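The dressing table that started it all

October | Words by Heather Nepia
46 shares | 12 comments

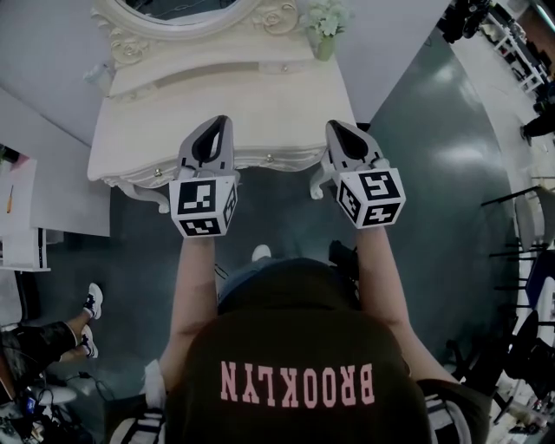

A cream-white vanity table with an oval mirror and carved roses.

Nesma Samir puts the kettle on before I've got my coat off, and we are well into the biscuits before either of us mentions furniture. She has sold second-hand pieces in Arer with her brother Ashraf since their aunt left them a house full of the stuff.

"We meant to clear it in a weekend," she says, laughing. "Then I sat down at her dressing table and, well, I couldn't let it go, could I? So we rented a shop instead!"

Ashraf does the driving and the heavy lifting (and, his sister says, most of the grumbling). He likes a plain oak chest himself. "Nesma wants curls and flowers on everything," he tells me. "But people do buy them, I'll give her that."

Her advice for beginners is to pull out every drawer and have a good sniff. "Damp you can smell. Paint you can always change, love."

Related
A morning at the Enby market
Fung-ping Leung on mending cane chairs
Kuldeep Negi's garden in Bennani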